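Forum > Arms and Grippers > Choosing Hardware

Print this page | E-mail this page

Stock parallel fingers or Friesen adaptive hand for mixed bench objects?

Lucie Dhillon
Nuvville

We have one seven-axis arm at work and enough money for one gripper. The arm came with the stock parallel gripper and plain black fingers. My boss has seen the Friesen adaptive hand in a video and would now like to see it everywhere. The job is picking up whatever is on the bench and putting it somewhere else on the bench: small glass bottles, jars with screw lids, hand tools. Glass is what worries me. I ran the stock fingers on bottles for an afternoon and lost 3 of them, one in a way that the vacuum cleaner is still finding.

Is the adaptive hand worth it, or am I just bad at this? We're on the Govska controller, if that matters. Overhead camera, nothing on the wrist.

Tetsuya Arai

Both can be true. I had the Friesen on loan in February and ran it against a parallel gripper with the same objects and the same operator (me, so adjust your expectations). The numbers, out of 78 tries each: parallel dropped or missed 8, adaptive dropped or missed 4. That sounds like half the trouble until you see which ones. The adaptive hand was lovely on jars. On narrow bottles it wrapped itself thoughtfully around the neck and then tipped the bottle. All 4 of its failures were bottles.

Most of the parallel gripper's failures were my fault. I was grabbing the body, where it's round and the fingers only touch along a line. Once I went for the neck, straight down, I stopped sweeping.
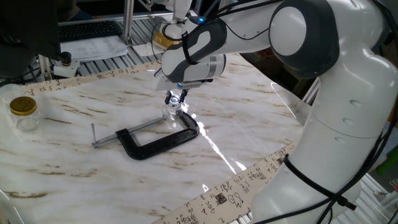 Keep the lift low for the first few hundred runs, too. A bottle that slips a finger's width above the table generally survives, and one that slips from shoulder height becomes a safety meeting. Put thin rubber on the fingertips and turn the closing force down until it fails, then up one notch. On the Govska the force setting quietly goes back to default after an emergency stop, at least on the one I used. Check that before you blame your fingers.

Glare is the other thing. If your tabletop is shiny, the overhead camera will have opinions about where the glass is. Moving the lamp did more for me than two weeks of calibration.

Indska

just buy the adaptive one, parallel grippers are old tech. we have had ours nearly 3 years no problems. we only do cardboard boxes though

Lucie Dhillon

Thanks, Tetsuya. The force had reset itself. I had hit the emergency stop after the first bottle, so the other two were crushed at full enthusiasm. Rubber is ordered. My boss is watching the video again.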